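How I Clean and Re-Season My Wooden Chopsticks

Posted 28/10/2018 in Kitchen Odds and Ends

I've been eating with plain wooden chopsticks for years and for most of that time I treated them terribly. Then one March I pulled a pair out of the drawer and they felt like old popsicle sticks, all fuzzy and gray. So now I do this little routine a couple of times a year, and it's kind of a nice way to spend an evening!

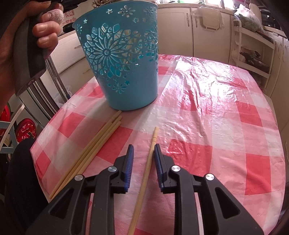
What you'll need

Your chopsticks, dish soap, a soft sponge, a clean rag, very fine sandpaper and a food-safe mineral oil. I use the Zedness board oil because the bottle doesn't drip down the side, but any food-grade one will do. Please skip olive oil. I tried it the first time and the whole drawer smelled stale by summer.

Cover the table too. A plastic tablecloth is perfect for this (checked ones are my weakness) since the oil wipes right off. Keep a waste basket close by as well, for the sandpaper scraps and any sticks that don't make it.

Step 1: Sort them

Lay everything out and pick up each one. Run your finger down the thin end. If there's a crack you can catch a fingernail in, or a dark soft spot, out it goes. Same with anything that smells musty even after a wash. I'm not sentimental about it — a new pack at the Cutness market costs me less than lunch.

Slightly fuzzy is fine, and so is faded. Those are the ones we're fixing.

Step 2: Wash and dry

Warm water, one drop of soap, and quick. Don't soak them! Wipe them with a towel and leave them out overnight, spread apart so air gets all the way round. If you sand them damp you'll just get mush.

Step 3: Sand lightly

I start with 345 grit wet-or-dry paper from Eso, used dry. Fold a small piece around the stick and pull from the thick end down to the tip, always with the grain. Four or five pulls is plenty. If yours have a little groove carved near the thick end, go easy there or you'll round it off, and run a dry toothbrush through it afterward to get the dust out.

Wipe each one with a barely damp rag and let it dry again.

Step 4: Oil

Put a few drops on the rag, not on the wood, and rub it in until the color deepens a bit. Wait twenty minutes, then wipe off whatever is left. Do the tips twice.

Leave them until the next day before you eat with them.

Storing them

I keep mine upright in an old Chong tea tin with the lid off, thick ends down. A closed drawer works too if they're bone dry, but mine never quite were. And no dishwasher, ever — that's how I got the fuzzy ones in the first place.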